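Notebook, sneaker project with Rondura
September, started at 9:15

Today was the second wear test of the collaboration shoe, the low one in bone leather. I write down everything before I forget, and so the others can read it before the call with Rondura in the afternoon.

Sample B came back from Hondier with the new heel. The foam is firmer than in sample A, I could feel it with my thumb already. The stitching on the heel tab is straight now, but the thread is still the wrong orange. Rondura wants the same orange they use on the seat seams of their coupe, and we sent Hondier a piece of the seat leather in the spring. I think they matched it under warm light. In daylight it looks more like brick. I asked them to repeat the dye and to send thread only, not a full shoe, it saves us two weeks.

Upper: the Shirazi leather is beautiful but it marks very easily. After 40 flexes by hand there is a white line across the toe box. After 1,240 on the flex machine the line is deeper, but the surface did not crack. For a car brand customer this can be a problem, because the right foot bends a lot on the pedal. A thicker finish would hide the line, but then the leather loses its soft touch, and the soft touch is what they chose it for. I would like to try the finish only on the toe. Not decided.
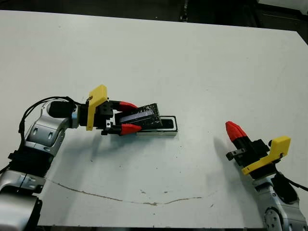
Sole: still too wide at the outside edge for driving. I tried sample B in my own car during lunch and I touched the brake with the side of the sole 3 times while I was on the gas. Sample A was better here, even if it looks more clumsy. We should go back to the A outline and keep the B foam. Wodon says the mold can be corrected by removing 2 mm on the outside, without a new mold. To be confirmed in writing, last time we had only a phone call and then a surprise on the invoice.

Logo: Rondura sent a third version of the badge for the tongue. It is smaller, good. They also ask again for the badge on the heel, in metal. I am against it. Metal on the heel will scratch the door sill when you get out, and these are people who care about their door sills. I suggest debossed, no color. If they insist, rubber.

Box: the drawer box that opens like a glove compartment is nice, but the drawer sticks. Wodon has no opinion, they only do the soles. Ask the printer for a thinner lining paper.

15:40, after the call. They accept the A outline. They accept debossed on the heel, but want to see it first. The orange they want to see in person – so we wait for the thread. No answer about the toe finish, their designer was not there.

To do:
– send the old thread back to Hondier with a note about daylight
– cut two toe pieces from the Shirazi leftover, one with finish and one without
– written price from Wodon for the mold
– left shoe of sample B squeaks when walking, check if the insole is glued to the end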